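Review: Zilloleck suture pad and Jetwood control software, used by a student robotics club

Our club spent the spring term on a suturing project: two surgical arms under software control, needle and thread, one cut to close. The arms were already in the lab. The pads and the control package had to be bought, and this review covers those two purchases. 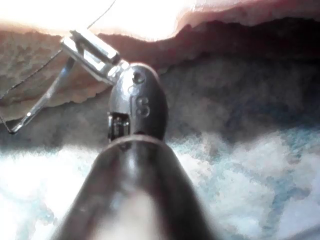 Posted July 2023 by the Skundasine Robotics Club build team
Filed under: Kits and software

The Zilloleck set ships with 4 pads and costs $85. Jetwood is licensed per team at $386 for the school year, and the license covers both arms.

Setup took one afternoon. Jetwood finds the arms over the network and runs a joint check before it will accept a motion command. Calibration between the arms and the fixed camera is slower. The wizard asks for a set of poses, and a bad one can't be dropped without starting over. We ended up writing a short script to replay saved poses, and the wizard accepted its output without complaint.

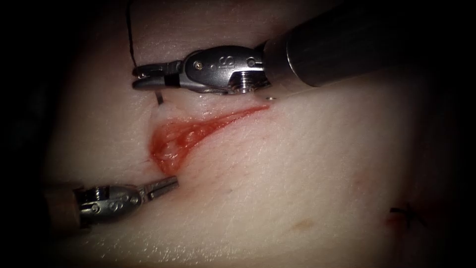 Handoff is the weak point of the package. The default routine closes both grippers on the needle before the first one lets go, and any error in the relative pose of the arms turns into a twist. Lowering the closing force helped. So did adding a short wait before release – the setting is in the config file and missing from the manual.

Thread tension is handled by a distance limit only. There is no force estimate, so the limit has to be set again when the thread length changes. 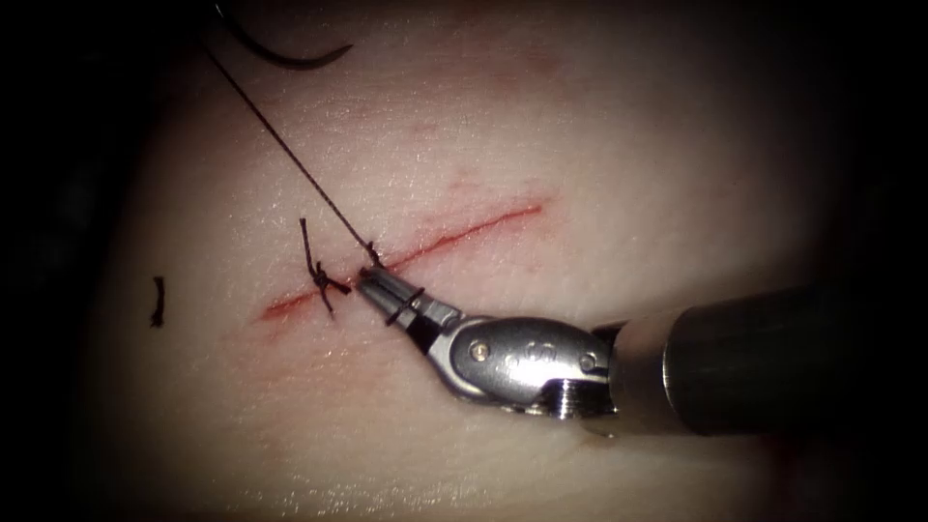

Rainer wrote in under our first draft that the distance limit worked fine for his team once they cut every thread to the same length, and that we were marking Jetwood down for something a ruler can fix. Fair enough for a single stitch. Over a running suture the free length changes with each pass, and we still want a better method.

Logging is good. Joint states and video share one clock, and our longest log, 4000 time steps, opened without trouble on an old laptop.

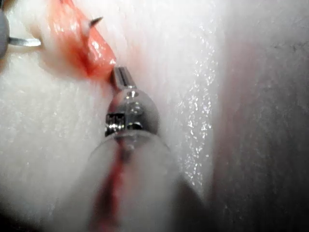 Can a new club start with both products at once?
Start with the pads and practice by hand first, then add Jetwood when the arms can repeat a simple reach to the same point.

Pads: recommended. Software: recommended with reservations, mainly calibration and handoff. We plan to renew the license in September and will update this page if the wizard changes.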